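19 Dec 2024

Session log, evening. Second reading of the Bralton notebook finished at the kitchen table, all 364 leaves including the blanks. The catalogue calls it a book of charms. Most of it is veterinary: drenches for cattle, a salve for split hooves, a table of moon phases with the intervals miscopied. The charms proper begin after the hoof salve and are in a second hand, smaller and more upright.

I have adopted the following rule for transcription. Crosses in the text are kept as crosses, since they mark where the speaker signs himself. Abbreviated Latin is expanded only where the ending is certain. Nonsense words are left alone. The word "illico" turned up twice and I first took it for a spirit name. It is ordinary Latin, "immediately", and belongs to the instruction for the reader. My index card for Illico has been struck out. 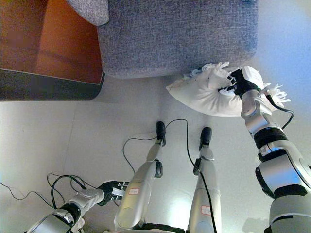

The reply from Bilholm disputes the whole approach. A charm is an action with words attached, it says, and a transcription that drops the breathing, the thread and the direction faced records the least important part. It adds that the fever charm at Guimarães is spoken with the back to the door, and that no written copy mentions this.

I accept the point about direction. I do not accept that the wording is secondary. The fever charm in my notebook agrees with the printed version in all but 2 places, and both changes preserve the syllable count. Somebody cared about the metre. Whether the patient improved is a separate matter and the notebook keeps no results, favourable or otherwise.

Practical: catalogue entry 824 needs its date range widened. The watermark is later than the binding suggests. Also a new column in the spreadsheet for gesture, to be left blank where the source is silent. I had planned to close this in May and should have allowed more time for the second hand.

Tomorrow, the toothache charms. Buy pencils.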